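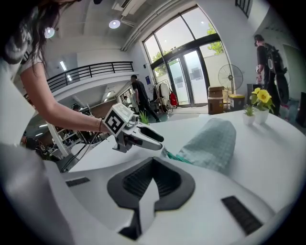
Long table, main workroom, Amville

Workroom notebook, paper and bindings
Wednesday, March 27, 2019
Entry by S. Debnath

Work continued on the Kruger ledger (volume 2 of the set, 418 leaves, quarter leather over boards, sewn on sunken cords). The text block remains out of its case. The spine linings have been removed as far as the first kettle stitch at the tail, and the old animal glue there is brittle enough to lift dry with a bone folder. At the head it is still tenacious. A poultice of methyl cellulose was applied along the head and covered with polyester film, and the softened adhesive was taken off in small passes. No color was seen to transfer to the spine folds. The remaining length of the head should be done in short sections on separate days, as the folds there are already weak and should not be kept damp.

Leaf 87 was brought forward for separate treatment. It has an old vertical tear from the tail margin into the third column, with a loss at the fore-edge where the tear branches. A previous repair had been made with a strip of brown gummed paper on the verso. The strip covers two lines of entries. Xolani Fourie's note in the survey file records this strip as "loose at one end, otherwise sound," and I agree with the first part only. The adhesive has cockled the sheet on either side of it and the leaf no longer lies flat against its neighbors.

Ink tests. Both inks on leaf 87 were tested again before any moisture was used. The brown-black writing ink is iron gall and was tested with bathophenanthroline paper, slightly damped, under light finger pressure. A pink response was obtained at the heavy downstrokes in the heading and a very faint one in the columns. The red ruling ink was tested with a drop of deionized water and a blotter tip at the extreme edge of the tail margin. It moved at once. It did not move in a water and ethanol mixture in the proportion used for the earlier volume, although a longer contact time than the usual one has not been tried, and should be before anyone proceeds to the other ruled leaves.

The consequence is that the leaf cannot be washed, and overall humidification is to be avoided unless Dr. Ngubane decides otherwise. The treatment proposal signed in the autumn allowed for washing of detached leaves "where media permit." In this case the media do not permit, and the proposal should be amended for this leaf so that the record agrees with what was done.

Removal of the gummed strip. Dry removal with a spatula was attempted at the loose end and abandoned when the surface fibers began to lift. The carrier was then reduced mechanically from above, working along the grain of the brown paper with a scalpel held nearly flat, until only a thin layer was left. A rigid gel was cut to the width of the strip and placed on the remainder with a lightweight tissue between. The contact time was kept short, and the gel was moved in stages, with the area under it blotted and weighted before the next piece was set down. The red rules pass beneath the strip in one place only. At that place the gel was not used at all, and a small island of old adhesive has been left. It is visible from the verso as a slightly shiny patch and has been marked on the condition diagram.

Flattening. After removal the area was placed between polyester web and blotters under glass with a light weight. The blotters were changed twice before lunch and once after. By the end of the day the cockling on the fore-edge side had relaxed. The gutter side had not, and may not do so while the fold is under tension from the old sewing. I would prefer to leave it as it is and not chase it.

Repair tissue. Two tissues were compared for the tear. The first is the thin kozo the workroom has always used for ledgers. The second is the pre-coated tissue from the Zurnon trial pack, which is reactivated with solvent and would avoid water near the rules altogether. Strips of each were applied to a scrap of blank ledger paper of similar weight and allowed to dry under the same glass.

The kozo with wheat starch paste gave the better joint. It was barely perceptible to the hand when the strip had been water-torn and the fibers laid out properly. The paste must be used very dry, worked out on blotter until it drags. With the coated tissue the joint was adequate and the handling quick, but there was a faint sheen in raking light and the edges were more abrupt. Yolandi Msimang's view is that the sheen can be reduced by applying less solvent and pressing through silicone-free release paper for longer. She will repeat the test with those changes and enter the result on the facing page.

For the present the intention is to use the coated tissue where the tear crosses the red rules and kozo with paste everywhere else. The overlap between the two should fall in a blank area. There is a suitable gap below the second column.

Sample storage. Offcuts from the tissue comparison, and the fragments of brown strip large enough to be worth keeping, are to be retained with the file. Fragments go first into a folded paper enclosure with the leaf number in pencil, and the enclosure goes into the bag. Loose fragments should not be put directly into plastic. The labels on several older samples have been written on the bag itself in marker and have rubbed off to the point where the volume can no longer be identified, and these have had to be set aside in the tray on the lower shelf until someone who remembers them can be consulted.
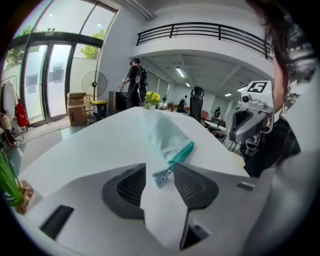
Paper and Bindings Section, Tallurow Archive Conservation Department

Zip-top bags are for short-term holding at the table only. Material leaving the workroom for storage is to be transferred to polyester pockets or folders in the usual way, and the bag kept for reuse if clean.

Paste. A fresh batch was cooked in the morning from precipitated wheat starch, soaked overnight. It was sieved when cold, then sieved again with a little water. The consistency was good, although the batch caught slightly at the bottom of the pan and the scorched part was discarded. What remains is in the small refrigerator in a lidded jar. It is not to be used after the weekend, however sound it may look. The previous batch had soured and was thrown out. The horsehair sieve has a broken strand near the rim which left one or two coarse lumps in the paste, and a replacement has been requested.

Environment. The workroom was drier than is comfortable for this kind of work. Torn strips of kozo were curling before they could be set down, and the blotters took up moisture faster than expected, which shortened the time available at each stage of the gel removal. The chart from the recorder has been taken off and filed. Dineo Zulu has asked that the pen be checked, as the trace is faint in the second half of the week and may be unreliable. Until it has been checked the figures from the handheld meter should be preferred when the two differ.

Boards and leather. No work was done on the case. The front board is delaminating at the tail corner and the leather at the joint is powdery. It was consolidated lightly at the last session and still offsets onto a clean cotton cloth. A second application may be needed. The marbled sides are in better condition than was noted in the survey, which appears to have been written with the rear board in mind. The case is wrapped and on the shelf above the board press, and should be handled from underneath.

Insert between leaves. A folded slip was found in the gutter after leaf 87 while the section was being opened. It is a printed receipt form from a feed merchant, completed in pencil, with a sum in the last column that does not correspond to any entry on the facing pages. It has been left unfolded under a light weight. Its position was recorded before removal. Dr. Ngubane has been asked whether inserts in this set are to be returned to their places or housed separately. For volume 1 they were housed separately with a flag at the original position, and the same arrangement would be convenient here, since the slip has left a brown offset on both of the leaves it touched.

Outstanding matters

Longer contact test on the red ruling ink, mixed solvent, at the tail margin of a leaf with ample blank paper.

Remainder of head lining, in short sections.

Second round of the Zurnon tissue test (Y. Msimang).

Amendment to the treatment proposal, to be drafted by me and countersigned by Yolandi Ngubane before the tear repair is begun.

Thread. The linen thread on the open reel is heavier than that used in the original sewing and would give too much swell at the spine. Xolani Fourie believes there is a lighter gauge in the store at the annex. If it is not there an order will be necessary, and delivery should be allowed for before a date for resewing is given to the reading room.

Leaf 87 left under glass overnight between dry blotters, long side parallel to the table edge. Weights not to be moved.

S.D.

Added later, same page: blotters checked before closing, slight dampness at the gutter side, changed once more. D.Z.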